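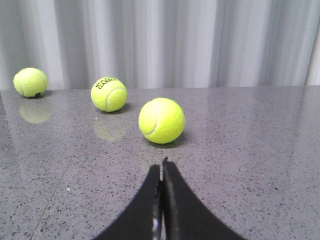
Section 3. Comparing grippers on the Tuvcombe bench arm

Before you compare two grippers, you need an object that annoys both of them equally. The cube supplied in the accessory tray is no help here, as any gripper ever made can lift a cube, and several quite bad ones have been sold on the strength of it. Use tennis balls. They are round, they give a little, the felt hides slip until it is too late, and they roll off when insulted. Start with the fingers nearly closed and pointed at the nearest ball, with a short stretch of bare counter between the two. A polished stone top is a fair test surface and a stern one, and the wrist camera will see each ball's reflection in it as well as the ball. Fusus (the vision controller) has been known to prefer the reflection.

3.1 What you need

Tuvcombe arm, homed and warmed up as per Section 2
The gripper under test, plus the one you secretly expect to win
Wrist camera and fixed side camera, both calibrated
Tennis balls, and the can they came in
A plain backdrop. A curtain will do.

3.2 Setting up the run

1. Fit the first gripper. Torque the flange screws in a cross pattern. If one is left over, go back to Section 2.

2. In Fusus, load the finger profile that matches the gripper. The Thorlacius narrow fingers and the Skillero wide fingers have almost identical icons. Read the name.

3. Open and close the fingers once with nothing between them. They should meet evenly. If one tip leads the other by more than 3 mm, re-zero before going any further.

4. Set the approach speed to Slow. You may raise it after the first clean set of lifts, and you will probably wish you hadn't.

5. Place the balls by hand, spaced unevenly. A neat grid flatters the controller.

6. Run the Pick and Hold routine. It makes 27 attempts, pausing after each to log finger position and motor current.

7. Swap grippers and repeat from step 1 with the same balls. New felt and old felt give different numbers.

Note: The centring offset is stored with the finger profile. If you edit it for one gripper, copy nothing across to the other.

CAUTION: Keep hands clear while the arm is enabled. Do not reach in to catch a rolling ball. It is a tennis ball and will survive the fall.

3.3 Adding the can

Once both grippers manage the balls, lay the can on its side among them and run the routine again. The printing and the shine give the cameras plenty to argue about, and a smooth cylinder shows up weak fingertip pads very quickly.

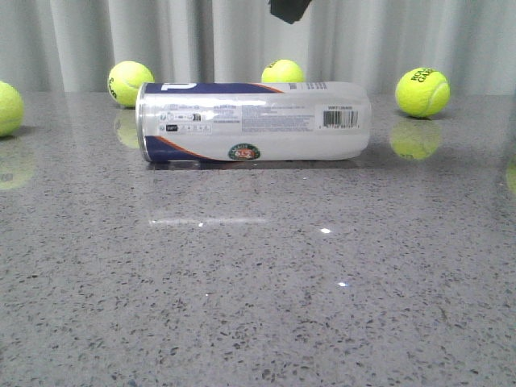 Figure 3-2. Can on its side with the balls around it, gripper tip above. Side camera.

8. Align the jaws across the can, never along it. Fusus will offer both. Decline the second politely by pressing Reject.

9. Limit grip force to 18 N for the first attempt. Go up in small steps. A dented can has to be retired from the comparison.

10. Check the side camera view before each lift. A ball behind the can may be half hidden, and the planner treats what it can't see as free space.

Note: Glare on a glossy counter can register as a small, very confident object. Lower the exposure on the side camera, or dim the bench light, until it goes away.

3.4 Reading the results

Open the Compare tab and select both logs. Look at the spread in finger position before you look at the success rate. A gripper that succeeds every time in a different place is being lucky, and luck is not covered by the warranty.

Replace the fingertip pads after 3,000 cycles, or sooner if the edges have gone grey and shiny. Part numbers are listed in Section 7.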